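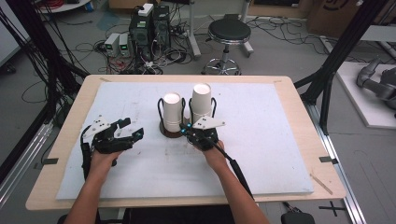 特罗斯蒂瓦奇市纸杯单独收集办法五月起施行

特罗斯蒂瓦奇（Trostivach）市环境与公共卫生局于2020年4月27日发布通告，公布《一次性纸杯单独收集暂行办法》全文及配套说明。办法自五月起在伊尔内斯（Irness）区先行施行，适用对象为区内的餐饮经营单位、办公场所、学校和公共服务机构，居民家庭自愿参加。收集、转运和后续处理由市属企业耶斯托利科（Jestolico）公司承担，分离后的纸浆交由卡塔内奥（Cattaneo）造纸厂使用。

通告称，办法试行期为14个月。试行期满后，市环境与公共卫生局将向市议会提交评估报告，由市议会决定是否将适用范围扩大到全市其他各区。试行期间如需修改收集点设置、清运班次或费用标准，由主管部门另行公告，公告自张贴于区政府公告栏之日起生效。

办法制定的背景

特罗斯蒂瓦奇市现行的废纸回收体系以报纸、纸板箱和办公用纸为主。一次性纸杯内壁通常附有防渗层，与普通废纸混合打浆时，防渗层不易与纤维分开，会在筛网上积聚，影响出浆质量。多年来，市内废纸分拣站一直将纸杯列为剔除物，与其他生活垃圾一并送焚烧厂处置。居民将纸杯投入废纸箱的情况却始终较为普遍，分拣站因此承担了额外的人工。

市环境与公共卫生局资源处处长哈拉·阿扎尔（Hala Azar）在通告发布后的说明会上表示，资源处收到的居民来信中，询问纸杯应当投入哪个箱子的占有相当比例，而过去各区印发的分类指南对此说法不一。伊尔内斯区的旧版指南将纸杯归入“其他垃圾”，相邻两个区的指南则写作“冲洗后投入废纸箱”。“同一座城市里有两种答案，居民无所适从，分拣站的同事也很为难。”阿扎尔说，“先在一个区把规则统一下来，再谈推广，是比较稳妥的安排。”

据介绍，资源处自去年起与卡塔内奥造纸厂就技术条件进行磋商。造纸厂在原有碎浆工段旁加装了一套低浓度分离设备，可处理带有防渗层的纸制容器。该设备对来料的洁净程度有一定要求，残留饮料、食物和塑料杯盖都会增加清洗负担，办法中有关投放前处理的规定即由此而来。

适用范围

办法所称一次性纸杯，指以纸为主要材料、供一次使用的饮料杯，包括热饮杯、冷饮杯和饮水机用杯，不论其内壁防渗层为何种材料。纸碗、纸餐盒和纸吸管暂不列入。资源处解释，纸碗和餐盒沾有油脂的情况较多，目前的设备处理效果不够稳定，待试行期内积累数据后再行研究。

完全由塑料或发泡材料制成的杯子不属于本办法所称纸杯，仍按原有规定投放。杯身为纸、杯底为其他材料的组合式杯子，应当在能够徒手拆开的情况下拆开后分别投放，不能拆开的投入其他垃圾箱。

医疗机构、检验机构使用过的纸杯一律不得进入收集系统，仍按医疗废物或检验废物的有关规定处置。医疗机构的行政办公区和公共等候区如设有独立的饮水点，可以向区政府提出申请，经核准后参加单独收集。

投放要求

投放前应当倒空杯中液体，取下杯盖、搅拌棒和杯套。杯套为瓦楞纸材质的，投入废纸箱；杯盖为塑料材质的，投入塑料包装箱。纸杯不要求用清水冲洗，但杯内不得留有食物残渣、茶包、烟蒂或纸巾。

收集点使用立式管状收集架，纸杯应当杯口朝上叠放，放满后由使用单位移入专用纸袋。专用纸袋由耶斯托利科公司统一配发，每袋封口后应当在袋面标签上填写单位编号。未使用专用纸袋、未填写编号或者混入其他物品较多的，清运人员可以不予收取，并在现场留置书面通知。单位在收到通知后自行整理，随下一班次交运。

杯身上印有文字、图案或者写有姓名的，不影响投放。有单位在征求意见时提出，员工习惯在杯身粘贴标签以示区分，询问是否需要揭除。资源处答复，小面积纸质标签可以保留，塑料胶带应当揭除。

受压变形的纸杯可以投放，但不要撕碎或者揉成团。耶斯托利科公司运营部主任加埃塔诺·扎内蒂（Gaetano Zanetti）说，叠放整齐的纸杯占用空间小，同一辆车可以多走几个点位。揉成团的杯子夹带液体，纸袋在转运途中容易破损，公司在前期试收时遇到过这种情形。

经营单位的责任

办法将餐饮经营单位分为两类。营业场所内设有座位的，应当在顾客便于到达的位置设置收集架，并在旁边张贴由区政府统一印制的说明；只提供外带服务的，可以不设收集架，但应当在收银处告知顾客最近的公共收集点。

办公场所由物业管理单位负责。一栋楼内有多家单位的，由物业管理单位与各单位协商确定收集架的位置和移袋时间，协商不成的，由区政府环境科指定。学校由校方总务部门负责，收集架原则上设在食堂出口和教师休息室，不得设在实验室和配餐间内。

参加单位应当指定一名联络人，联络人的姓名和电话报区政府环境科备案。联络人变更的，应当及时更新。办法没有要求单位为此增设岗位，也没有要求单位对投放数量进行逐日登记，数量以耶斯托利科公司过磅记录为准。

首批列入名录的单位共1579家，名录可在区政府服务大厅查阅，也可向区政府环境科索取纸质副本。名录内的单位如已停业、迁出或者不使用一次性纸杯，应当书面说明，经核实后从名录中移除。

清运与费用

清运由耶斯托利科公司使用现有的废纸收集车辆承担，车厢内另设隔舱。纸杯与废纸同车不同舱，到达转运站后分别卸料。一般单位每周清运一次，产生量较大的单位可以申请增加班次。沿河步道一带道路较窄，清运安排在清晨进行，具体时间由公司以书面形式通知各单位。

试行期间不向参加单位收取清运费。收集架的首次配置由市财政负担，单位因保管不善造成损坏需要更换的，每个收取工本费20元。专用纸袋免费领取，领取数量以实际需要为限，不得挪作他用。

有餐饮业代表在征求意见阶段提出，免费清运仅限试行期，担心试行期满后费用大幅上调。阿扎尔回应说，试行期满后的费用安排将写入评估报告，并在提交市议会之前公开征求意见，主管部门不会在没有公告的情况下开始收费。她同时说明，纸浆销售收入目前归入市属企业的回收业务账目，用于抵减清运支出，账目每年接受市审计机构审查。

公共收集点

除各单位自行设置的收集架外，伊尔内斯区将在火车站前广场、区图书馆、市立游泳馆、中心市场以及码头候船厅设置公共收集点，共5处。公共收集点由耶斯托利科公司直接管理，居民可以将家中使用过的纸杯带到上述地点投放，无须登记。

区图书馆和市立游泳馆目前的开放安排以各馆公告为准。场馆关闭期间，设在馆内的收集点同时停用，居民可以使用其他收集点。中心市场收集点位于北门内侧，原有的废电池收集箱移至同一位置，便于一并管理。

部分居民建议在公园和公交车站增设收集点。区政府环境科表示，露天点位受雨水影响较大，纸杯吸水后强度下降，不利于转运，现阶段以有顶棚、有人管理的地点为主。相关建议已经登记，将在评估时一并考虑。

卡塔内奥造纸厂的处理流程

纸杯运抵造纸厂后先入库存放，经抽样检查后投料。检查内容包括含水率、杂质和异味，不合格的批次退回转运站重新分拣。合格批次进入碎浆机，在温水中浸泡搅拌，纤维逐渐与防渗层分离，随后经过筛选和洗涤。得到的浆料与其他再生浆按一定比例混配，主要用于生产包装衬纸和文件夹用纸板，不用于与食品直接接触的产品。

分离出来的防渗层材料目前由造纸厂委托有资质的单位处置。造纸厂方面表示，正在与下游企业商谈将其制成托盘垫块等低要求制品，尚未签订协议。洗涤废水进入厂区原有的处理设施，排放指标的监测结果按现行规定公布。

扎内蒂介绍，前期试收在伊尔内斯区政府大楼和邻近的几处办公场所进行，主要目的是检验收集架的尺寸和纸袋的承重。试收中发现，原先设计的收集架管径偏小，较大规格的热饮杯放入后不易取出，现已改用较宽的型号。纸袋底部也作了加固。“纸袋的改动看上去很小，对搬运的人来说差别很大。”他说。

监督与违规处理

区政府环境科负责日常检查。对未按规定设置收集架或者屡次混投的单位，首先给予书面提醒，并派员到场说明要求；经提醒后仍不改正的，依照市废弃物管理条例的有关条款处理。试行期的第一个季度以指导为主，不作处罚。

居民和单位对清运服务有意见的，可以向耶斯托利科公司客户服务处反映，也可以直接向区政府环境科提出。受理部门应当登记来件并给予书面答复。对答复不服的，可以依法申请复核。

办法还规定，参加单位的过磅数据只用于清运调度和评估，公布时以街区为单位汇总，不披露单个单位的情况。这一条款是根据区商业联合会的意见增加的，联合会认为纸杯用量在一定程度上反映营业状况，单独公布并不妥当。

与减量措施的关系

办法在附则中说明，单独收集不替代减少一次性用品的既有措施。公共机构内部会议仍应优先使用可重复清洗的杯具，采购一次性纸杯须按原程序报批。餐饮经营单位对自带杯顾客给予优惠的，可继续自行决定优惠幅度。

阿扎尔在说明会上谈到，近期部分经营单位出于卫生方面的考虑暂停接受自带杯，一次性纸杯的使用有所增加，主管部门理解经营者的做法，不就此提出统一要求。恢复接受自带杯的时间由各单位根据卫生部门的指引确定。

市议会环境事务小组的几名议员在审议草案时要求，评估报告应当分别列出收集量与采购量，以便判断纸杯用量的变化。该项要求已写入办法。公共机构的采购量由市采购中心提供，其他单位的采购量由主管部门以抽样问卷的方式取得，单位自愿填报。

咨询与材料领取

列入名录的单位可以凭单位证明到伊尔内斯区政府服务大厅领取收集架、专用纸袋和说明张贴页。体积较大的收集架可以申请配送，申请表在大厅窗口领取，也可以电话索取。领取时间按单位编号分段安排，通知随名录一并寄送，未收到通知的单位可与环境科联系。

说明张贴页备有多种语言的版本，文字内容一致。单位如需自行翻印，应当保持原有版面，不得删改投放要求部分的文字。学校可以另行领取供低年级学生使用的图示版本。

区政府环境科将为联络人举办线上说明会，内容包括收集架的安装、移袋和标签填写。不便参加线上说明会的联络人，可以预约电话讲解。说明会的文字记录会后存放于服务大厅，供查阅和复印。

办法全文、适用单位名录及公共收集点位置图作为附件随通告发布。附件中的位置图对码头候船厅收集点的标注有误，该收集点应在售票窗口一侧，更正后的版本已经张贴。

（特罗斯蒂瓦奇市环境与公共卫生局新闻科）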